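# Cleaning and Looking After a Sheet-Metal Parts Bin

A gray sheet-metal bin will last for years with very little care, but most of them get none.

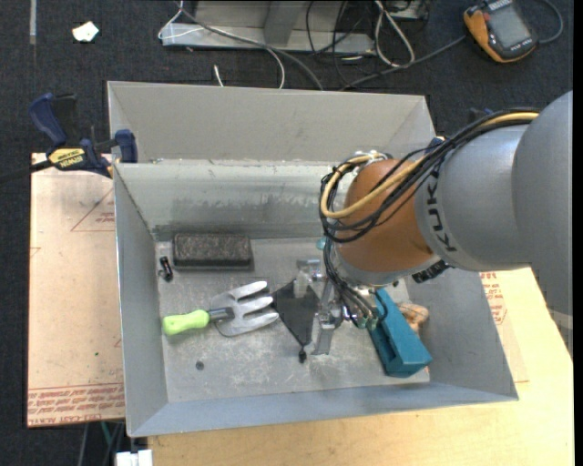 These steps cover a full clean of a large open bin with a sloped back: emptying it, getting the scuffs off the walls, treating the worn places on the floor, and putting the parts back. I do ours twice a year, in March and again in the fall. Allow a morning the first time. After that it goes faster.

## What you need

- A shop vacuum with a narrow nozzle
- A soft hand brush
- Two buckets
- Dish soap
- Cotton rags, more than you think
- A white non-scratch pad
- Mineral spirits
- Fine abrasive paper, 500 grit
- A magnet on a stick
- Paste wax
- Nitrile gloves and safety glasses

If the bin has bare steel showing and lives in a damp building, add a small can of rust converter. For a bin in a dry shop, wax is enough.

## 1. Shut down and empty

If anything powered works in or over the bin, lock it out before you put a hand inside. Follow your shop's own lockout procedure and hang your tag. Check that cables and hoses are clear of where you will be leaning.

Take the parts out by hand. Don't tip the bin or scrape them out with a shovel, which is how a lot of floors get their worst scratches. Put each kind of part in its own tote with a strip of masking tape on the side saying what it is. Plastic housings and brackets should go in a lined tote if they have finished faces.

Look under the last few parts before you lift them. Small caps, knobs and broken tips end up in the bottom and it is easy to vacuum them up. Run the magnet along the seam where the floor meets the walls. Anything you can't identify goes in a cup for later.

## 2. Dry clean first

Vacuum the floor and all four corners. Then brush the walls from the top down and vacuum again. Metal dust turns to gray paste as soon as it meets water, and the paste is harder to get out of the seams than the dust was.

Brush the sloped panels with the slope, top to bottom. The lower part of the back wall always holds the most, so give it a second pass.

## 3. Wash

Put a small squirt of dish soap in a bucket of warm water. The other bucket is clean water for rinsing. Wring the rag until it no longer drips.

Do the back panel first, then the sides, then the front, and leave the floor for last. Change the rag when it turns dark. Go over everything with a clean damp rag and dry it right away with a third one. Don't let water stand in the seams. If you can't get a rag in there, push a folded corner in with a plastic putty knife.

## 4. Scuffs and smudges

Most of what looks like damage on the walls is transfer: rubber, plastic, or paint from the parts. Try these in order and stop when one works.

1. Damp white pad, light pressure, small circles.
2. A rag with mineral spirits, wiped in one direction. Open a door first, and keep the rags in a lidded metal can afterward.
3. The pad and the spirits together.

Test the spirits on a low corner if the wall is painted. Bernadette Arnaud, who ran our stockroom before me, skipped that step on a Dromar bin and took a patch of the gray off with the dirt. It's still there, behind the label holder.

Leave real scratches in the paint alone unless bare metal shows. Touch-up paint on a working bin chips off within weeks and the chips get into the parts.

## 5. The floor

A bin floor is a wear surface. Dull metal with pale patches is normal and doesn't need to be polished out. What you are feeling for is burrs. Put on the gloves and run the back of your hand lightly over the floor in both directions -- if the glove catches, there's a raised edge.

Knock burrs down with the 500-grit paper wrapped around a small wood block. A few strokes is usually plenty. Wipe off the grit with spirits.

Dark spots need a closer look. Rub one with the white pad. If it lifts, it was grease or old adhesive. If it stays and feels smooth, it is a stain and can be ignored. If it feels rough, or orange comes up on the pad, treat it with the rust converter and leave it for as long as the can says.

## 6. Wax

Put a thin coat of paste wax on the floor and the lower part of the walls. Let it haze and buff it hard. Parts slide a little more easily and the next cleaning takes half the effort.

Skip the wax if your parts are going to be painted or glued. Jussara Teixeira in our finishing room sent back a tray of 100 covers one spring over exactly this, and she was right to. For those bins we stop after the wash.

## 7. Refill

Wipe each part as it goes back. Lay long pieces down flat, and keep heavy ones away from the thin panels. Don't fill a bin past the top of its front wall.

Take off your tag last, after the tools and rags are out and you've counted the putty knives.

## Between cleanings

Vacuum once a week and pick out strays when you see them. We keep a Zato brush hanging on a hook next to each bin, and it gets used a lot more than it did when the brushes were in the cabinet.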